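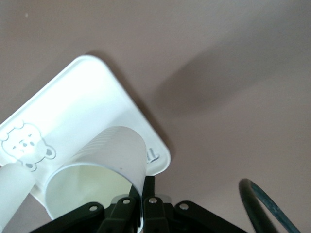 A white paper cup and a tray with a bear face.

The owner of Lornunlow Tiling has been laying tiles for 29 years. He started in his uncle's business, when he was still learning English, and he told me that the first words he knew well were "grout", "level" and "again". We spoke at seven in the morning, before his crew left for a bathroom renovation in Perier, and he kept one eye on the van during our whole conversation.

I asked him first what customers misunderstand most often. He did not need time to think.

"The floor under the floor," he said. "People come with a colour and a size, and this is fine, I like when they know what they want. But I want to see what is below. If the old boards move, your new tile will crack, and it doesn't matter how much you have paid for it."

In older houses in Perier he usually takes up one corner of the existing floor before he gives a price. Some customers do not like this. They would prefer a number by telephone. He has lost jobs in this way, and he says that he has also been called back to some of the same houses a year later, to take out the work of the cheaper company.

His own company is small. There are 4 people, including himself, and they do not work on more than two houses at the same time. Last year they finished 78 jobs, mostly bathrooms and kitchens, with a few entrance halls. The smallest was a repair behind a stove. The largest was the ground floor of a former bakery on the Iyamu side of the river, where they set roughly 2000 tiles and the owner changed her mind about the pattern when the first room was already done.

"She was right, though," he said. "The second pattern was better. I was not so happy in that week, but she was right."

We talked for a while about heated floors, which are now in perhaps half of the enquiries he receives. He is in favour of them in bathrooms and less sure about kitchens, where cupboards cover much of the area. He asks the customer to decide where every fixed cupboard will stand before the cable goes down. He also photographs the cable with a measuring tape beside it and leaves a copy with the owner. For the adhesive he uses the flexible type from Wisen, and he waits the complete drying time written on the bag, also in summer.

And the colour of grout? Here he became more careful. White grout on a kitchen floor is possible, he said, but the customer must like cleaning. He himself has a middle grey at home. His wife chose it.

I wanted to know if he takes apprentices. He has one now, in her second year, and she will begin to do small walls alone in June. He believes that patience can be learned, but that a person should be honest about their knees. He bought good knee pads only after fifteen years in the trade and he regrets it on every staircase.

Before he left I asked for one piece of advice for a person who is planning a bathroom this year. He was already standing.

"Buy one extra box of tiles and put it in the basement," he said. "The factory will stop making your colour. They always stop."

Lornunlow Tiling gives quotations in Perier and the Iyamu area after a visit to the house. The waiting time at present is between six and eight weeks.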